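ロボット学習特論 第7回配布資料
模倣学習のための実演データ収集(シミュレーション環境編)

配布日:2021年4月19日
担当:Grethe Thorlacius

1. 本回の範囲

前回までは、与えられたデータセットから方策を学習する側を扱った。本回はその手前、すなわち実演(デモンストレーション)を集める工程を扱う。収集系として演習環境Clemhamを用いる。記録形式はFlernon形式とし、仕様は第5回資料の付録を参照すること。

用語を確認しておく。1回の開始から終了までの記録をエピソード、各時刻における観測と行動の組をステップと呼ぶ。観測は手先カメラの画像、関節角、グリッパ開度からなる。行動は手先の目標変位とグリッパ指令からなり、いずれも手先座標系で表す。世界座標系で記録したものは採点対象としない。

2. 手先カメラの視点

手先カメラはグリッパ基部の後方に固定されている。したがって、二本の指は画像の下部に常に写り、画像内での位置は開度のみで決まる。背景は手先の位置と姿勢に応じて変化する。学習器から見れば、指は座標の基準であり、背景は自己位置の手がかりである。

把持対象が視野にない区間も記録に含める。接近前の移動区間を切り捨てたデータで学習した方策は、対象を見失った状態からの復帰ができない。この区間では、床の目地や壁の掛け物のような静的な模様が、移動量を推定するためのほぼ唯一の情報となる。
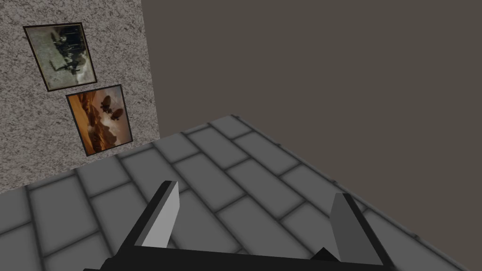 移動区間を残すと静止に近いステップが増えて学習が遅くなるのではないか、という質問が昨年度の受講者から出た。指摘は正しい。手先変位が閾値を下回るステップが連続する場合、収集後の処理で間引く。ただし間引きは前処理側で行い、原記録には手を加えない。閾値を後から変更できるようにするためである。

間引きの際には次の点に注意する。

・グリッパ指令が変化したステップは、変位が零であっても残す。
・間引いた区間の行動は、前後のステップの変位を合成して再計算する。
・間引き後の時刻印は原記録の値を保持し、詰め直さない。

三番目を守らないと、速度に相当する量が復元できなくなる。提出物の不備として毎年多い項目である。

3. 外観の無作為化

Clemhamでは、壁面、床面、掛け物の質感を設定ファイルから差し替えることができる。幾何形状を固定して質感だけを変える場合を外観無作為化、部屋の配置や開口部も変える場合を構造無作為化と呼び、両者を区別する。演習では前者を必須、後者を任意とする。

外観無作為化の目的は、方策が特定の模様に依存することを防ぐ点にある。たとえば目地のある床だけで収集すると、方策は目地の間隔から距離を読むようになり、無地の床で誤差が大きくなる。逆に無地の床だけでは、床から得られる視覚的な移動量が乏しく、壁面への依存が強まる。双方を混ぜて収集する。

乱数の種はエピソードごとに記録する。質感の組を番号で管理し、学習用と評価用で同じ組を使わないこと。画像単位で無作為に分割すると、同一エピソードの隣接ステップが両側に入り、評価値が過大になる。分割の単位はエピソードではなく質感の組とする。

床が無地の条件では、床面の陰影の勾配も小さい。壁際の境界線や扉、壁の開口部など、離れた位置にある構造が相対的に重要になる。このような条件のエピソードは、操作者にとっても奥行きの判断が難しく、実演の質がばらつきやすい。
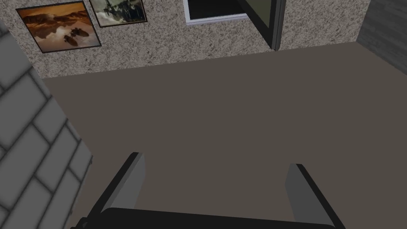
Thorlaciusは、操作者が難しいと感じた条件ほど記録を捨てずに残すべきだと述べている。実演の揺らぎは方策に悪影響を与えるが、揺らぎの直後に現れる修正動作は、平坦な条件では得られない教師信号になる、という趣旨である。この考え方に従い、本演習では失敗エピソードも破棄せず、成否ラベルを付けて保存する。学習に含めるかどうかは課題ごとに指定する。

成否ラベルの付与には次の規則を用いる。

成功:終了時に課題の目標条件を満たし、途中で衝突判定がない。
準成功:目標条件を満たすが、途中に衝突判定がある。
失敗:上記以外のもの。時間切れを含む。

ラベルは環境側の判定値から自動で付与する。目視による修正を行った場合は、修正前の値も別欄に残す。

4. 段差と開口部を含む環境

構造無作為化を選択した班は、高さの異なる面を含む部屋を扱うことになる。この場合、手前の面と奥の面とで画像上の移動量が大きく異なる。手先を横に動かしたとき、近い面は速く流れ、開口部の先にある低い床はほとんど動かない。平面だけで学習した方策は、この差を手先速度の変化と誤って解釈することがある。

収集にあたっては、縁の手前、縁の上、開口部の上の三種の開始位置を均等に割り当てる。開始位置が一種に偏ると、縁の見え方と行動とが不要に結び付く。また、下の階層に小さな物体が見える場合でも、課題で指定されたもの以外は把持対象としない。指定外の物体に手先を寄せる動作が混入すると、目標の曖昧な実演となる。

遠隔操作では、縁の付近で操作者が減速する傾向がある。減速そのものは記録してよいが、停止したまま視点を確認する動作が長く続く場合は、エピソードを一度終了し、開始位置からやり直す。終了したエピソードには中断の印を付け、失敗とは区別する。

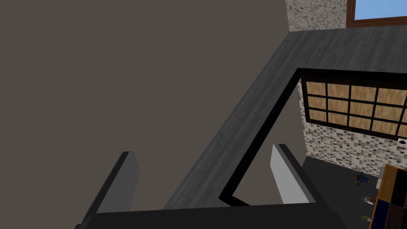 5. 収集手順

(1) 設定ファイルに班番号と乱数の種を記入し、Clemhamを起動する。

(2) グリッパを全開とし、開度の読み値が上限と一致することを確認する。一致しない場合は較正用スクリプトBachを実行する。

(3) 記録を開始する。開始後の25ステップは操作を加えず、静止状態を記録する。この区間は観測の雑音と遅延を推定するために用いるもので、2節の間引きの対象外とする。

(4) 課題を実行する。1エピソードの上限は500ステップとし、超過した時点で時間切れとなる。

(5) 記録を終了し、検査プログラムDraduraを通す。欠落ステップ、時刻の逆転、行動の飽和が検出されたエピソードは不合格となる。不合格の記録も削除せず、別のディレクトリに移す。

(6) 質感の組を切り替え、(2)に戻る。必要な組の数は16とする。各組につき成功エピソードを11以上そろえること。準成功はこの数に含めない。

操作者が交代した場合は、操作者欄を必ず更新する。操作の癖は行動分布に明瞭に現れるため、欄の誤りは後の解析で発覚する。

6. 行動の飽和について

手先変位の指令には軸ごとに上限がある。操作入力が上限を超えると、記録される行動は上限値に張り付く。飽和したステップが多いデータで学習すると、方策は常に最大速度で動く解に偏り、対象の直前で行き過ぎる。Draduraは飽和の割合を軸別に出力するので、特定の軸だけが高い場合は操作装置の感度を下げる。

飽和を後処理で平滑化してはならない。平滑化後の行動は、記録された次の観測と整合しなくなる。観測と行動の対応が崩れたデータは、量が多いほど有害である。

7. 提出物

・Flernon形式の原記録一式(不合格および中断の記録を含む)
・前処理後の記録と、使用した閾値を記した設定ファイル
・質感の組の学習用と評価用への割当表
・Draduraの出力
・報告書(成否ラベルの内訳、飽和の割合、収集中に生じた問題とその対処)

報告書には、評価用の組に対する方策の成功率を記載する必要はない。方策の学習は次回の演習で行う。原記録の容量が大きい班は、圧縮形式を変更せず、エピソード単位で分割して提出すること。

8. 次回までの課題

問1 間引きの閾値を三通りに変え、残るステップの割合と手先変位の分布を図示せよ。

問2 目地のある床と無地の床について、隣接ステップ間の画像差分の平均を比較し、3節の記述と照合せよ。

問3 分割の単位を画像、エピソード、質感の組とした場合に、評価用データに学習用と類似した画像がどの程度含まれるかを調べる方法を提案せよ。実装は求めないが、類似度の定義は式で示すこと。

構造無作為化を選択した班は、問2に代えて、縁の手前と開口部の上における画像差分の空間分布を比較してもよい。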